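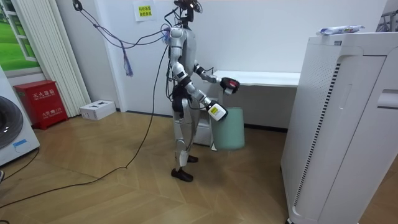 Pedbridge, reviewed: a demonstration-learning method for household humanoids

By Brândușa Roman

Pedbridge is a training method for humanoid robots that have to do small jobs in cramped rooms. It came out of the Ullusitz group with a paper, a code release and a set of trained weights. I spent most of May 2018 reading the first, running the second and arguing with the third. My background is in arm control, so I came to the whole-body side as a fairly ordinary user.

The idea is simple enough to put in a paragraph. Most learned policies for this sort of work are trained end to end, from camera input to joint commands. Pedbridge splits the job in two. One network decides where the grippers should go. A second, much smaller one decides what the hips, knees and feet should do so the grippers can get there without the robot tipping. The two are trained separately and then joined with a short shared stage, the "bridge" of the name.

The benchmark is a tidying set called Sternen. It covers reaching over a table, dropping things into a waste bin, and working in the gap between furniture and wall. I like it as a test. A bin on the floor at the foot of a table is awkward for a humanoid, because one arm may be wanted up at chest height while the other is down near the waist, and the balance changes with both.

The authors report results over 2,000 trials, of which 785 were run in rooms held out from training. That is a generous number for physical hardware. The held-out rooms are small and furnished, with appliances close by, and the paper gives a floor plan for each one. I wish more groups did that.

What works

The lower-body network is the best part of the release. It loads quickly, it is well commented, and it can be used on its own with a different arm policy. Chaltu Ambaye, who shares my lab bench, had it talking to her older Zeleke controller in two afternoons, and most of that went to unit conversions. The stance it chooses looks conservative, with one foot a bit ahead of the other, and it held up in our bin task when we moved the bin sideways between runs.

Training is cheap. We got a usable policy from 10 demonstrations per task, where our previous set-up wanted several times that. The colour augmentation is on by default and should be left on.

What doesn't

The bridge stage is touchy. With the published learning rate it diverged on our machine twice, and I had to halve it. The paper mentions this in a footnote to the appendix, which is not where I'd look for it.

Cable drag isn't modelled at all. A tethered robot is pulled a little by its own leads, and the effect gets worse as the arms extend. We saw a steady lean of around 2 degrees that the lower-body network never corrected. Adding a constant offset fixed it, but that should be a documented setting.

The failure analysis is thin. Dropped objects and missed bins are lumped together in one column – two quite different faults, one in the gripper and one in the aim. I emailed to ask for the split and was told it would be in the December release.

Who should use it

If you already have a humanoid and a working arm policy, take the lower-body network and leave the rest until the bridge stage settles down. If you're starting from nothing, the full package is still a reasonable place to begin, provided you budget a week for tuning. Labs with fixed-base arms have no use for it.

Licence: free for research, by request for anything else. The installation guide assumes you have the same joint naming as the authors, so check the configuration file before you power anything up.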